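Hidaston Gripper Trials

From the Canavell reference pages on robotics. Last edited Nov 1, 2025.

The Hidaston gripper trials are a series of bench comparisons of robot end effectors carried out at the Hidaston workshop. They are mainly concerned with how different grippers cope with large, flat or awkwardly shaped metal parts. The trials also cover arm controllers and wrist-mounted cameras, though the gripper results are the part most often cited. The method used is known as the Purneck sequence, after the test site where it was first written down.

Background

The workshop at Hidaston opened in 1953 as a repair shop for machine tools and later moved into parts handling. Interest in grippers grew out of a practical problem. Milled plates had to be lifted from a bench and set down again without marking the surface, and the shop had no agreed way of saying which gripper did this best. Suppliers' data sheets gave closing force and stroke, but those numbers said little about what happened when a finger came down on a raised ridge or slid into a slot.

An early round of tests used plain steel blocks. These were dropped from the program, as nearly every gripper handled them well and the results could not be told apart. Machined parts with uneven surfaces took their place.

Test setup

Trials are run at a steel work table with the part laid flat and nothing clamped. The arm reaches in over the table and the gripper is brought to a hover point just above the part before each attempt. Parts are placed at an angle to the table edge on purpose, so that the controller has to turn the wrist before closing. Thin fingers are generally preferred for aluminum plates with raised channels, where a wide finger tends to bridge two ridges and rock. Black plastic trays and frames are included as a second class of part. They are lighter than the plates, open in the middle, and flex when squeezed. Areas of the floor are marked out in yellow tape.

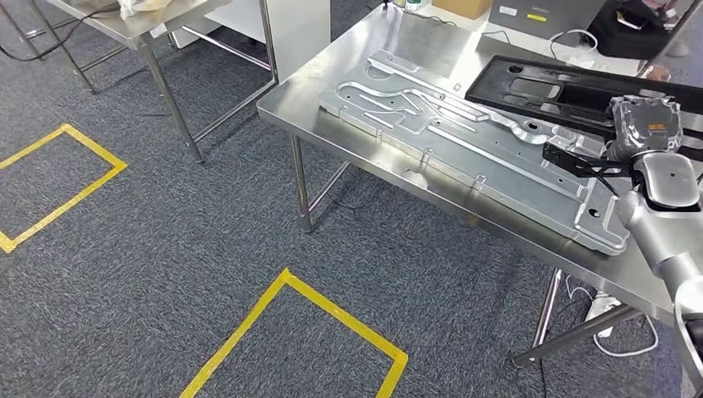
Purneck sequence

The sequence has 5 stages, always run in the same order:

Approach. The gripper moves to the hover point and stops. Any sway in the arm is recorded.

Contact. The fingers are lowered until they touch the part. Speed is fixed for all grippers.

Close. The fingers shut at the lowest force setting that holds the part.

Lift and hold. The part is raised clear of the table and kept still.

Return. The part is put back and its position is compared with where it began.

A gripper gets 4 attempts on each part. The operator may not change finger position between attempts, but may change it between parts. A slip during the hold counts as a failed attempt even if the part does not fall.

Controllers

Most of the published results were made with the Nguyen controller, which lets the operator set force and speed separately. An older controller tied the two together – a slow close was always a weak one – and results from it are kept in a separate table. The two sets should not be compared directly. Changing the controller while keeping the gripper the same has sometimes moved a result more than changing the gripper did, and later reports list the controller first for this reason.

Wrist cameras and coverings

A camera at the wrist gives a close view of the fingers and joints that a camera farther back cannot. Its main weakness is light. White panels and bright surfaces behind the gripper wash out easily, and dark fingers in front of them lose detail. Black fingers with a matte finish remain usable, as their outline stays clear even when the background is overexposed.

The same view shows how sections near the wrist are covered. Corrugated bellows, tape and plastic film may all be present on one arm. The trial notes ask that tape be listed along with the gripper model. Loose ends can enter the camera view, and added thickness can reduce clearance. 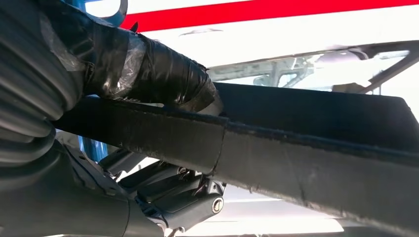 Wrist camera view with black bellows, taped section and gray joint assembly.

Reception

The trials have been used by small shops choosing a first gripper. Critics have noted that 4 attempts per part is a small number and that no part in the set is oily or warm. A revised part list was circulated in August, adding curved covers and a longer plate. The scoring was left unchanged.

See also

Canavell part set
End effector
Nguyen controller
Parallel gripper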